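Subject: Re: [eltholm-quilters] What do you all cut on?
From: Alvar Hovland
Date: 7 Apr 2026

On the list, Xiong wrote:
> I'm finally giving up on cutting at the kitchen counter, my back
> can't take it. Before I spend money: what do you have on your
> tables? Do you pin out blocks on the same surface you cut on? And
> how do you keep long strips from going crooked on you? Mine come
> out with a little V in the middle every time.
>
> Also is anyone still going to the Vuma fabric sale in April?

Hi Xiong, and hi everybody,

Oh, the V! I made those for years. It's the fold. If the fold of your fabric isn't square to the ruler, every strip comes out with that elbow in it, and it gets worse the more strips you cut. I refold and square up again after every seven strips or so (more often with flannel, which creeps like crazy). Press first, too. I used to skip the pressing and then blame the ruler.

As for what's on the table, I've gone back and forth. I had one of those little green mats for ages and was forever sliding the fabric around on it, and every slide is another chance to go crooked. So my vote is to go as big as your table will take and leave it down. I like a dark gray one on a white table, covering most of it. Pale fabrics show up beautifully and I can find my threads at the end of the day.

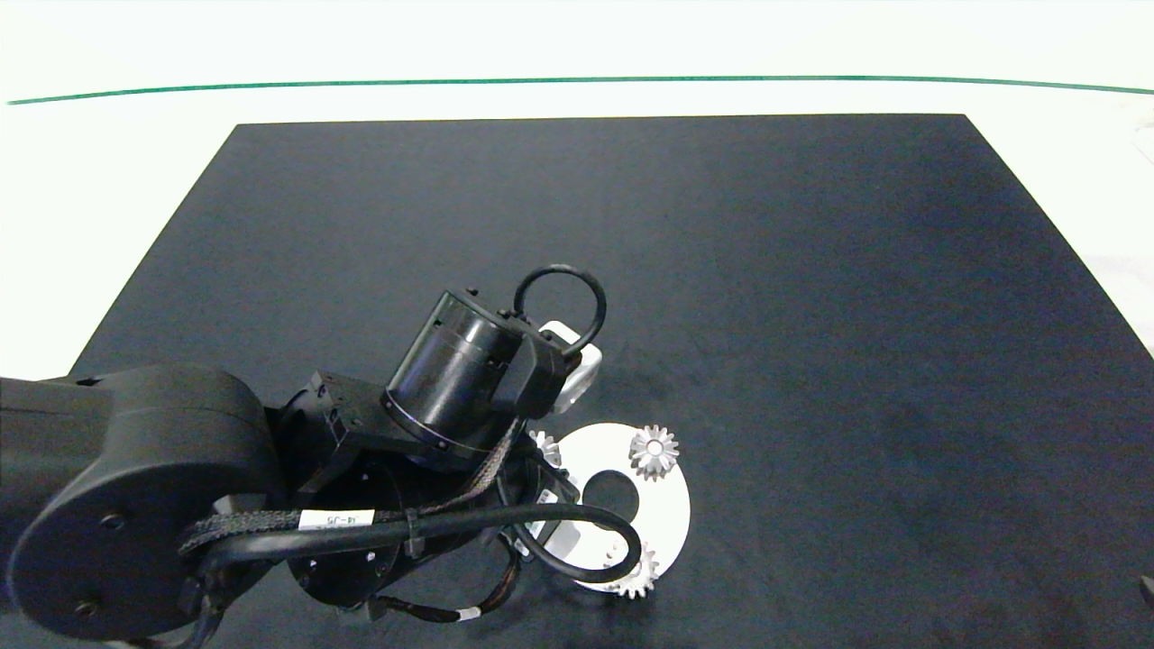

PINNING OUT BLOCKS

No, I don't do it on the cutting surface, and I'd talk you out of it if I could. Pins and rotary blades don't get along, and I have the nicked blade to prove it. I keep a separate piece of plain dark felt, no grid, and lay the blocks out on that. The fabric grabs it just enough that I can open a window without the whole quilt top rearranging itself. When I'm done it rolls up around a cardboard tube and goes behind the door.

If you're doing a big one, lay it out in rows and stack each row left to right with a numbered scrap on top. My current project is over 100 blocks and I would have lost my mind by now without the scraps. It's the Zonine pattern, the one with the leaning stars that we all swore we'd finish together last winter. I have 17 to go. How is everyone else doing, or shouldn't I ask?
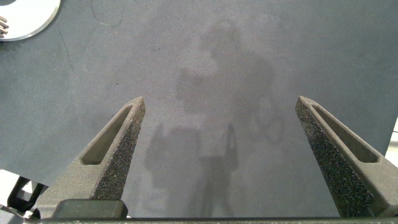 Anyway, on table height, please don't buy anything yet! Try bed risers under the table you've got. You want to be able to press down on the ruler with your arm nearly straight and no hunching. I put mine up on risers and my shoulders stopped complaining within the week. I think the whole set cost me less than a yard of decent batik.

And yes, I'm going to Vuma! I've got room for two more in the car if you don't mind sharing the back seat with a bolt of backing fabric I promised to exchange. They had remnants at 30 percent off last time and I came home with far too much mustard yellow, so if anybody needs mustard yellow, write to me off list.

Happy cutting,
Alvar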